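# Chapter 6
# Table Linens and Other Household Textiles

**In this chapter**

- How a woven cloth is put together, and why that matters in use
- Plain, twill, and waffle weaves
- Edges: hems, selvages, and fringe
- Measuring a table and working out the drop
- Washing, drying, and storing household cloth

**Words to know:** warp, weft, selvage, float, hem, fringe, drop, ground color, shrinkage allowance

## 6.1 Starting with the cloth

Chapter 5 dealt with the hard surfaces in a home: counters, floors, tabletops, and shelves. This chapter deals with the soft things that go on top of them. Tablecloths, runners, napkins, dish towels, and place mats all belong to the same family. They are flat pieces of fabric, most of them woven, and they are handled and washed more often than anything else in the house except clothing and bedding.

Students often come to this unit expecting a lesson in setting a table. That comes in Chapter 7. Before you can choose a cloth for a table, you need to be able to look at one and say how it was made. Two cloths of the same size and color can behave very differently. One lies flat and wipes clean with a damp sponge. The other wrinkles, soaks up a spill at once, and comes out of the dryer two inches shorter than it went in.

Take the case of Radek Bartoš, who manages the dining room at a guesthouse in Flindstead. In his first year he ordered all his tablecloths by color from a catalog. They matched the walls very well. By October most of them no longer reached the edge of the tables. The fabric was an open-weave cotton that had not been preshrunk, and the guesthouse laundry washed everything hot. He replaced them with a tighter cloth, cut longer than he needed, and kept the old ones for the small tables on the porch. His story comes up again in Section 6.4, where you will work out how much extra cloth he should have ordered.

## 6.2 Warp, weft, and weave

Every woven cloth has two sets of threads. The **warp** threads run the length of the cloth and are stretched tight on the loom before any weaving is done. The **weft** threads run across, over and under the warp. The pattern of overs and unders is called the weave.

**Plain weave** is the simplest. Each weft thread goes over one warp thread and under the next, and the following row does the opposite. Bed sheets, handkerchiefs, and most napkins are plain weave. It is firm and easy to iron, and it shows stains clearly on both sides.

**Twill** moves the pattern over by one thread in each row, so that a diagonal line forms on the surface. Denim is a twill. So are many heavy kitchen aprons. Twill is thicker than plain weave made from the same yarn, and it hides small marks better.

**Waffle weave** uses longer **floats**, which are stretches where a thread passes over several others before going under again. The floats are arranged in squares. Once the cloth is off the loom and has been washed, the threads relax, the edges of the squares rise, and the centers sink. The result is a cloth with small pockets all over it. Waffle weave takes in water quickly and is a common choice for dish towels. It also shrinks more than plain weave does, a point to remember when you buy it by the yard.

You can usually tell these weaves apart with your eyes and one fingertip. A plain weave feels even in every direction. A twill feels slightly ridged if you draw your finger across the diagonal. A waffle weave feels like a grid.

Color can confuse the matter. A cloth woven from threads of two colors may look, from across the room, like one solid color somewhere between them. The color that takes up most of the surface is called the **ground color**. Always check the ground color up close and then again from six feet away. Shoppers who skip the second look are often surprised when they get the cloth home.
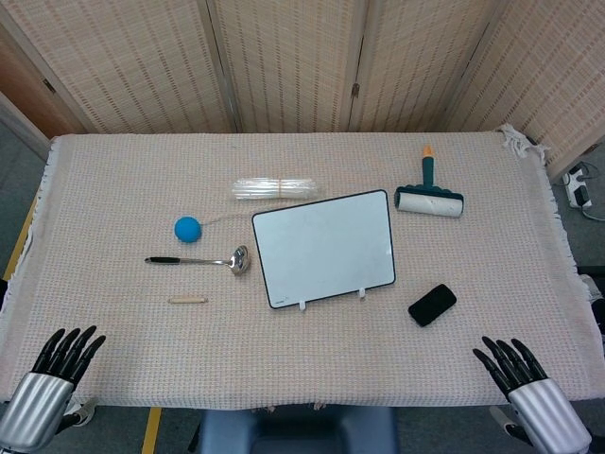

The edge of a cloth tells you as much as the middle does. Along the two long sides of any fabric straight from the loom there is a **selvage**, where the weft turns around the last warp thread and goes back. A selvage will not unravel. The other two sides are cut, and a cut side has to be finished in some way. The most common finish is a **hem**, made by folding the edge under twice and stitching it down. The other is **fringe**, in which threads at the edge are left loose. The tablecloth with the fine grid of off-white and faint peach threads is fringed, and it shows what becomes of loose threads on a table: they hang over the sides, and at the far right corner a white tuft of them sticks up. A fringe like this needs to be combed straight with the fingers when the cloth is laid. The same cloth is useful practice for judging ground color, as the two thread colors together read as a pale pinkish beige.

## 6.3 Hem or fringe?

Neither finish is right for every purpose. The choice depends on how the cloth will be used and how often it will be washed.

A hemmed cloth can go through the washer as it is. It irons flat, stacks neatly, and holds its shape at the corners. A hem does add thickness, though, and on a heavy fabric the corners can become stiff lumps unless they are mitered. Mitering is covered in Project 6B.

A fringed cloth looks softer and less formal. It hangs lightly, and there is no stitching to come undone. Its weak point is the laundry. Loose threads twist around one another in the washer, and some pull out. If the fringe was not secured with a line of stitching or a row of knots, it will get longer with each wash while the cloth gets smaller. Wash fringed pieces in a mesh bag and dry them flat.

| | Hem | Fringe |
|---|---|---|
| Edge threads | Folded in and stitched | Left loose or knotted |
| Washing | Any cycle the fabric allows | Gentle cycle, mesh bag |
| Ironing | Whole cloth, including edge | Cloth only; comb the edge |
| Best for | Daily use, dining rooms | Occasional use, runners, throws |

## 6.4 Measuring for a cloth

The part of a tablecloth that hangs below the tabletop is called the **drop**. For everyday meals a drop of 6 to 8 inches is enough. It covers the table edge without getting in the way of people's knees. A longer drop is used for formal dinners and for tables where something is stored underneath.

To find the size you need for a rectangular table:

1. Measure the length and the width of the tabletop.
2. Decide on the drop.
3. Add twice the drop to the length, and twice the drop to the width.
4. If you are making the cloth yourself, add the hem allowance on all four sides.
5. Add the **shrinkage allowance** for the fabric.

Step 5 is the one Radek Bartoš left out. Suppose his tables were 60 inches long and he wanted a drop of 7 inches at each end. He needed 74 inches of finished cloth. If the fabric shrinks by 5 percent, a cloth that starts at 74 inches ends at a little over 70, and the drop at each end is down to about 5 inches. With a fabric that shrinks by 10 percent, the drop falls to just over 3 inches. A sewn hem that has already been cut to size cannot be let out enough to make up the difference.

Waffle weaves and other loosely woven cottons should be washed and dried once before they are cut. Sewers call this preshrinking. Wash the fabric the way you intend to wash the finished cloth – a cool wash now will not protect you from a hot one later.

## 6.5 A note on samples

Your school may keep a swatch box for this unit. The activities in this chapter were tested with one put together by Otakar Jurčo and Kvido Paulík, who taught textiles in neighboring classrooms and pooled their scraps. Their box held plain weaves, twills, waffle weaves, two knits, and a good many pieces they could not agree on. If your class has no box, start one. Each swatch should be 7 inches square, with a tag giving the fiber, the weave, where it came from, and whether it has been washed. Write on the tag in pencil, as ink may run.

Leave one side of each swatch unfinished. You will need it for the first activity.

### Activity 6A: Reading an edge

Work in pairs. You will need one swatch, a pin, a ruler, and a sheet of dark paper.

1. Lay the swatch on the dark paper and find the unfinished side.
2. With the pin, ease out one thread that runs along that side. Pull it free.
3. Repeat until you have a fringe half an inch deep.
4. Note in your workbook whether the threads came away easily, and draw the weave as you see it at the edge.
5. Trade swatches with another pair and compare drawings.

Keep the threads you pulled out. They are used in Section 6.6, where you will test them to identify the fiber.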